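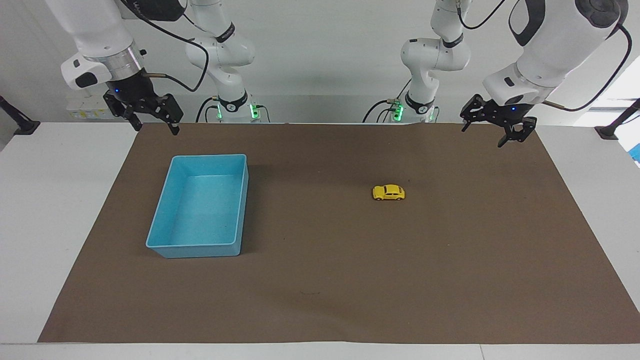
Notes on the Play Table, November 23, 2025

The present entry concerns the keeping of a small table for children's toys in a household where the same surface is required for other purposes. It continues the series on domestic order which has appeared on this site at irregular intervals, and it replaces the short note on toy storage that was posted when the household first moved to Siltomton. Readers who followed the advice in that note are asked to disregard the section on stacking boxes.

The arrangement now in force consists of a white table, a large brown mat, a light blue plastic tray and whichever toys are in use. The toy of longest standing is a small yellow car. It has survived two moves and one very thorough clearing of cupboards, and it remains the first thing asked for in the morning.

On the mat

The mat should cover most of the table. A smaller mat was used for the whole of one winter and proved unsatisfactory. Toys ran off its edge onto the bare surface, and the user of the toys regarded the edge as a kind of border to be crossed at speed. With a large mat the question does not arise in the same form, although a determined push will still carry a car to the floor.

The color was the subject of some discussion. A pale gray had been proposed on the ground that it would match the table. Brown was chosen in the end, and it has been found that small bright objects are easier to locate against it at the close of the day. Crumbs are less easy to locate, and a weekly shaking out of doors is therefore required. The mat is shaken, turned over and returned with the opposite side facing up. It should not be folded. The previous mat was folded and kept in a drawer over one summer, and the crease down the middle never came out – cars would stop at it, to the considerable distress of all parties.

On the tray

The tray is the only container permitted on the table during play. This rule was adopted after a period in which the table held a tin, two bowls and a shoebox lid, all of them for toys and none of them holding any. The tray may be used as a garage, a harbor or a swimming pool, and no objection is raised to any of these uses. At the end of the day it returns to its function as a tray.

A shallow tray was preferred when the purchase was made. In the deep basket used before, the contents had to be tipped out in full before any one article could be reached, and the tidying of the table thus began with a much larger untidiness than had existed in the first place. The toys chosen for the day should be few enough to lie in the tray in one layer. If a second layer begins to form, something goes back to the cupboard.

The tray came from a household goods shop in Grumthorpe, together with a second in the same color that is now used for seedlings. The two have been confused on one occasion. The seedling tray is now kept in the shed on a permanent basis.

On the rotation of toys

The household owns more toys than can reasonably be played with. A count made last year of building pieces alone reached 1484 and was then abandoned. The box stated that it held 1000, and it has not been possible to account for the difference, except by reference to birthdays. These pieces do not come to the play table. They have their own place on the floor of the back room and are governed by separate arrangements, which will be described in another entry.

For the remainder, a cupboard with 11 compartments has been set aside. One compartment is opened at a time, and its contents are available until interest declines. No fixed period is laid down. The vehicles compartment has been open without interruption for a good while now, and the author sees no advantage in closing it for the sake of the system. The wooden animals had a respectable run in the spring. The compartment of puzzles has been opened twice and closed again the same afternoon.

The yellow car is exempt from rotation. An attempt was made to rotate it, and the attempt was withdrawn before supper.

On clearing the table

The procedure for the evening is as follows. All toys are placed in the tray. The tray is lifted from the mat and carried to the shelf by the door. The mat is brushed toward one end with the hand and the crumbs are collected on a piece of card. The mat itself may stay where it is unless the table is wanted for ironing or for papers, in which case it is rolled and stood in the corner.

Children may be asked to carry out the first step from a young age and generally do so with good will, provided that the instruction is specific. A request to tidy the table produces very little. A request to drive the car into the tray produces immediate results, followed in many cases by a request to drive it out again. One repetition is allowed.

The wiping of the table is reserved for adults. Warm water and a small amount of dish soap have been sufficient for everything except wax crayon, for which a little baking soda on a damp cloth may be tried. A cream cleaner recommended by a reader in Notgate was tested on the underside of the table and left a dull patch – it is mentioned here as a caution, with thanks to the reader all the same.

Correspondence and further entries

Several inquiries have been received about the shelf by the door. It is an ordinary shelf, fixed low, and it was already present when the household took possession. The author regrets that no measurements can be supplied until the coats have been moved.

A further inquiry asked whether the author would consider a table with built-in drawers. The matter was looked into. The model examined at Guillot had two drawers of a good size, but they opened on the side that would stand against the wall, and turning the table around would have blocked the radiator. The present table is therefore retained.

The next entry is planned for December and will deal with the storage of wrapping paper, including the question of the long tubes.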